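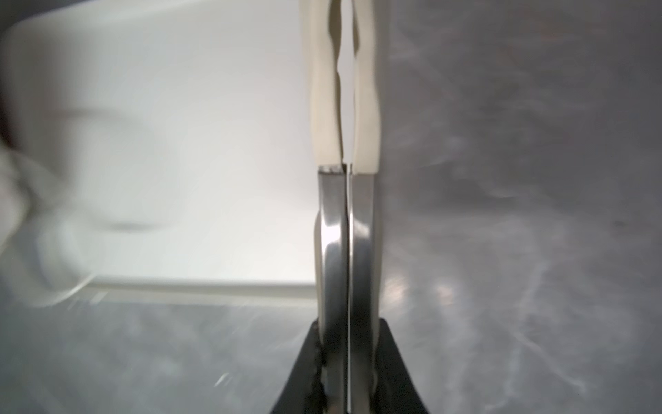

1月、ガレージにて

**ダラム乗り**
旧車のキャブ車、冬の始動についてみなさんに聞きたいです。うちのDravel、朝の冷え込みがきついと9回くらいセルを回さないとかからないんですよ…。プラグは替えたばかり、バッテリーも元気。チョークの調整かなあと思いつつ、V8の音が聞けるまで毎朝ドキドキしてます(笑)

**kurogane884**
それ、燃料が落ちてるんじゃない? 私のも一週間放置するとフロートが空っぽになります。電動ポンプを足したら一発でした。

**ダラム乗り**
電動かあ。できれば機械式のまま乗りたいんですよね、見た目も含めて。

**むぎ茶**
私は電動化に反対派です! アクセルを二回あおって、チョークを効かせて、ひと呼吸おいてからセル。これで十分。オリジナルを崩すと後で絶対後悔しますって。

**kurogane884**
いやいや、乗らなくなるほうが後悔するでしょ。元の部品は箱に入れて取っておけばいいんだし。

**Daiane Miranda**
横から失礼します。ポンプの前に、チョークの板が冷間でちゃんと閉じているか見ました? 私のGalbraithは板が半開きのまま固着していて、掃除だけで直りました。かかった費用はクリーナー代の884円です。

**むぎ茶**
ほら、まず掃除!

**ダラム乗り**
見てきました。エアクリーナーを外したら、板が途中で引っかかってる! 夜9時なのでエンジンはかけられませんが、清掃だけしておきます。あと、ポンプの話も気になるのでkuroganeさん、型番だけ教えてください。

**むぎ茶**
えっ、そっちに行くの!?

**kurogane884**
了解、明日ガレージで確認して書き込みますね。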